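Skirkumby Toy Library: Progress Report to the Hollodeo Fund
Wed 2 October

Hello again! You asked for something short this time, so I'll try to behave, though those of you who read my last one know how that usually goes.

Where the money has gone

We've spent $2865 of the grant so far. The biggest chunk went on shelving and lidded tubs (the clear kind, so kids can see what's inside without tipping everything out), and the next biggest on the plywood tabletops. I went back and forth on those for ages. Painted tops looked smarter in the catalog, but the bare wood is pale enough that small pieces show up nicely against it, and I'm so glad we went that way.

I still have $178 set aside for labels and a decent set of sieves. The ones I ordered from Drarkia came with the holes too small for anything useful, so they're going back.

The LEGO sort

Okay, this is the part I really wanted to tell you about! We were given 18 bags of mixed LEGO over the summer, mostly from families over in Sibiya, and every bag is a complete jumble. Bricks, plates, tiles, Technic beams, wheel hubs, all in together. My plan was to sort by color first. Big mistake. A red brick and a tiny red round piece have nothing in common once you're trying to build with them, and finding one small part in a tub of all-red is miserable.

So now we sort by shape, and only split by color when a tub gets too full. One bag goes out on the table at a time, in a heap, and we work in from the edges. The little round pieces are the worst, they wander off all over the wood, so the last job of each session is a slow sweep with the side of your hand. Three bags are finished and boxed, and they're out on loan already.
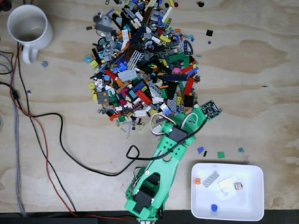
What's next

More bags, obviously. I'd like to have the Technic parts in their own drawers by the end of October, with the curved panels kept apart from the beams because they take up such a silly amount of room. After that come the building kits for borrowing, each with a picture card and a parts list in the lid. I've drafted the first card and it needs another go, the print came out far too small.

One question for you: can the sieve money move over to storage if I find a cheaper set? Drawers are what we're short of. Let me know either way and I'll hold off ordering until I hear back.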